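Notebook, March
Bench 2, Lillcombe

Picked up the vetiver and leather base again after leaving it to stand. Working name is still Gezer. This is the version with the birch tar cut back and the clary sage put up slightly, mixed at 14 per cent in alcohol. The previous one smelled of a bonfire for the first hour and then of very little.

Put it on strips at 9.15 and on my left arm at 9.20. Old version on the right arm for comparison. No hand cream this morning, which spoilt the last lot.

Opening: bergamot and a bit of black pepper, cleaner than before. The pepper goes quickly. On the strip there is a green, slightly sour edge that I put down to the galbanum, although Yurani thinks it is the bergamot oil getting old. The bottle has been opened a lot, so she may be right. I have written the opening month on the new one and put it in the fridge door, behind the citrals.

After an hour the smoke is there but sits underneath. The leather reads more like a new satchel than a stable. The old version on the other arm is still mostly tar. Much prefer the new one at this stage.

By lunch the vetiver had come through, dry and a little salty, with the cedar behind it. Strip and skin have gone different ways. On the strip the cedar is louder and there is a pencil-shaving note I don't get on the arm at all. I would trust the arm.
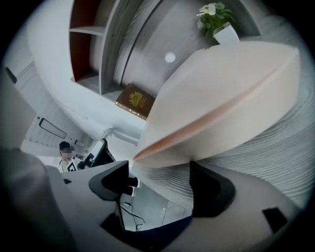
Does the birch tar need to come down again? Leave it where it is for now and judge it once the mix has stood for 14 days, as the smoke usually softens by itself while the rest fills in.

Yurani Llanos smelled all the strips blind in the afternoon, marked only with letters. She picked the new version over the old one and put the Sotard trial last. Her notes on Sotard: "sweet, flat, like the inside of a handbag." That one has the tonka at 7 parts and I think it could stand to lose two or three of them. She also said the lavender disappears too early. Agreed. Could try the absolute in place of the oil, but the absolute is very green in colour and Kindix want a pale juice.

On the Kindix brief: they have asked again for something "fresh but warm" for men, to go in the square bottle. I sent them strips of Gezer last time and they found it too dark. Will send the new version alongside Sotard with less tonka and see which way they lean. They want it to last through a working day. Gezer does that on me. Sotard was hardly there by four o'clock.

Still faint leather and vetiver on my left arm at 6.30, close to the skin. Right arm has gone to ash and something like burnt sugar, which I never noticed when I was wearing it alone.

Weighing note: the small balance drifted again during the pepper additions. Zeroed it before each drop and repeated the last addition in a fresh beaker. The figures in the formula sheet are from the second beaker, so ignore the pencil ones in the margin.

To do

Make up Gezer again with the new bergamot, nothing else changed.
Sotard with tonka at 5, and a second one at 4.
Order clary sage, there is enough left for one more batch.
Ask Yurani to wear the new Gezer for a full day, as it may be sweeter on her than on me.
Wash the droppers from the tar tray separately. The last lot went in with the citrus ones and everything smelled of kippers.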